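Reading Local News, Unit 2
Handout: How a short police report becomes a news item

Please read this handout before the seminar in May. It concerns the short items that local papers print when something unusual happens at a school, a station or a public building. We will use the Usberg and Clarnedmont papers, because both keep their old issues open for readers.

1. The first sentence

The first sentence of a short news item carries almost all the weight. It says what happened and where. It usually does not say why, because in the first hours the reporter does not know why. Compare these two openings:

A water pipe burst under Merrick Primary School and pupils were sent home before lunch.

Merrick Primary School, which opened in 1892, has had many problems with its old pipes.

The second one may be true, but it is the beginning of a longer article. A reader who has a child at the school needs the first.

2. Who is speaking

After the first sentence the item must name its source. In a small town this is often a spokesperson for the school district or the police. Notice the verb. "Said" is enough in most cases. "Claimed" tells the reader that the reporter has doubts, and "admitted" tells the reader that somebody did wrong. Students who learned English from school books like to change the verb each time for better style. In news writing please keep "said".

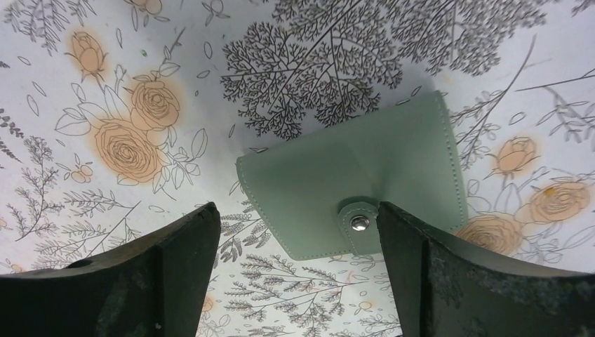
A former student of this course wrote to me that she does not agree. In her opinion, a page with "said" in each sentence is tiring to read, and "according to" should be used at least once in every item. I accept the second part of her remark. "According to" works well in the first mention of a source, above all when the source is a written statement.

3. Order of facts

The Bamen school bus item, which you have in your reader, is 16 lines long. It gives the facts in this order: the bus left the road, no child was hurt, the police closed the street, the parents were called. In real time the parents were called before the street was closed. The reporter changed the order and made no mistake by doing it, as the item contains no word such as "then" or "later" between these two facts. Put in one "then" and the item becomes false.

Exercise: take the Bamen item and write it again in the order of the clock. Mark every place where you had to add a time word. 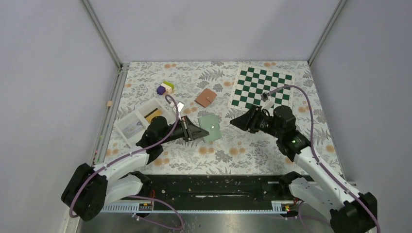 When you have finished, compare the length of your version with the original. Usually the new version is longer and the important fact (no child was hurt) comes too late.

4. Numbers

Write small numbers as words. Be careful with round figures. If a paper says that 1000 people had no electricity, ask who counted them: the power company, the town, or the reporter? If the item does not tell you, write this down in the margin.

For the seminar: bring one short item from the Clarnedmont paper, with the source and every verb of speaking underlined. Handwritten notes are fine.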